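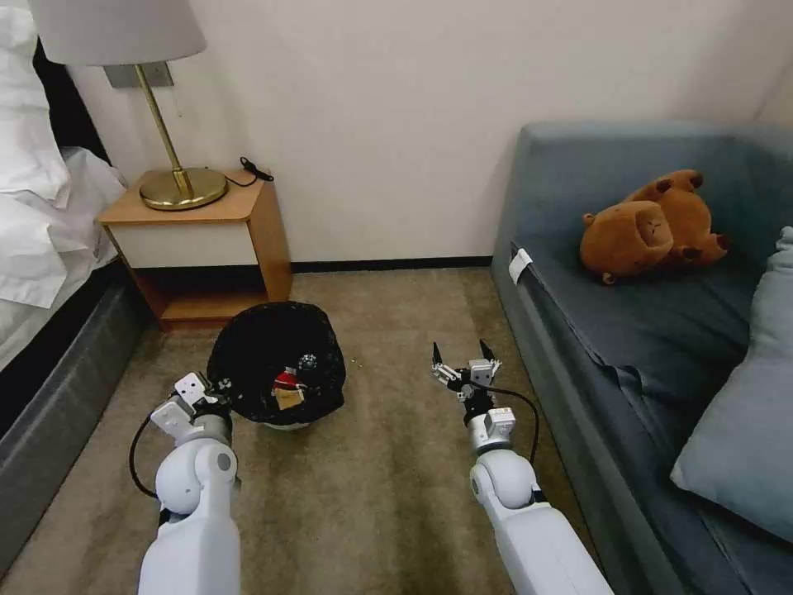
Amman, 26 Mar 2019

Issa bedside set: nightstand, lamp and round wastebasket

The Issa set is made for small guest rooms where the bed, the nightstand and the wastebasket all have to share one corner. It is sold by Skolero as a set or as separate pieces. Rooms already fitted with Issa beds can add it without changing anything else.

Nightstand
Wood frame in a light orange-brown finish with a white drawer front. The drawer runs the full width of the top. Below it is one open shelf, set low, which guests tend to use for shoes or a bag. The nightstand comes assembled. Allow 2 people to carry it up stairs.

Lamp
Round brass base, thin brass stem, pale gray fabric shade. The switch is on the cord, so leave enough slack for it to rest on the nightstand top where a person lying down can reach it. If the wall plate is behind the nightstand, mount it higher than the top so the plug stays easy to get at. Bulb not included.

Wastebasket
Round, open top, no lid. It can be used with or without a liner. With a liner, fold the edge of the bag well over the rim all the way around or it will slide in once there is some weight in it. We supply black liners in rolls of 35. Any bag of a similar size will do.

The basket is meant to stand on the floor in front of the nightstand or beside it. On carpet, pick it up by the rim and move it before you vacuum. Crumbs collect next to it and are easy to miss.

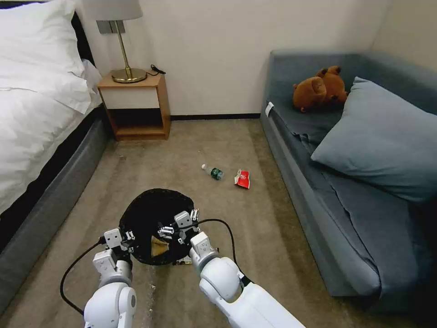
Wastebasket over the carpet, with a bottle and a wrapper still to pick up.

Care
Wipe the wood with a damp cloth and dry it. Do not use polish on the drawer front. Dust the shade with a soft brush. Empty the basket daily and wipe the inside once a week, more often if drink bottles are thrown away with liquid in them.

Ordering
Item number for the full set is 3,051. Delivery takes some 3 weeks from the date of order. The lamp was out of stock for part of February and is available again. Spare drawer fronts and shades can be ordered separately.

For room orders, write to Hanan Majali at the Skolero sales desk. For spare parts and damaged deliveries, ask for Bilal Fakhoury and have the item number ready.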